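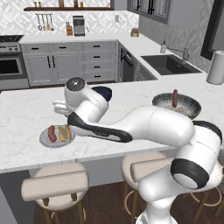

Minutes, Rakora arm build, shared workshop, Tuesday evening. Wayne Wragg opened with the simulator, as the kitchen model now loads without errors. Ximeng Wan reported that the upper link passes in front of the frying pan in the current pose, and the forearm runs directly behind the plate. She wants more clearance at both points before any motion is tried on the real arm. The sausage standing upright in the pan is to be laid flat in the start file. Agreed.

Base plate: Wayne has drilled the steel plate and will bolt it to the bench this week. Two of the holes need opening up.

Wiring: the Brimov supply trips when both shoulder motors start together. Ximeng will add a delay of 500 ms – if that fails, we go back to the Ashworth unit.

Gripper: new finger pads to be cut from the sheet in the Flirnutden drawer. Wayne to do.

Money: 100 dollars left until December. No orders without asking first.

Next meeting: same time, at the back bench. Ximeng to bring the spare cable.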